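## Petition on shop opening hours goes to the county in December

The petition asking the county to drop its plan for shorter retail hours in Alberg closed last month with 1,978 signatures. It needed 2,000 to force a full debate, so it will go to the licensing panel instead, where members can discuss it but can't vote on the plan itself.

Maya Bitar, who started the petition, has asked for the 22 missing names to be made up from the paper sheets left at Nunitz library. The county clerk's office says those sheets came in after the deadline and it has no power to accept them. She has until the end of December to appeal.

The draft bylaw would close shops in the old town at 8 pm, two hours earlier than now. Food shops and chemists are exempt. Market stalls are covered by a separate licence, and that part of the draft is still being rewritten after objections from the traders in Mansour Street.
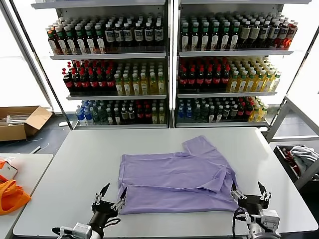 *A lavender T-shirt on a white table.*

Councillor Vilém Bednárik, who wrote the draft, told the November meeting that residents above the shops had been asking for quieter evenings for years. He wants the bylaw in force before the summer season.

Eulalia Domínguez, the member for Nunitz, spoke against it. She said a single closing time made no sense for streets as different as Dekora Lane and the station road, and she has put down an amendment that would let each ward set its own hours. Dima Kassab has seconded it. A second amendment, from Filippos Kalogeropoulos, would keep the present hours but bring in fines for late deliveries — an idea the draft's supporters say they could live with.

The panel has 14 members. Written comments are open to anyone who lives or works in the county and should be no longer than 20 lines. Send them to the clerk's office or hand them in at the front desk before 4 pm. Comments on market stalls should be marked as such, as they go to a different officer.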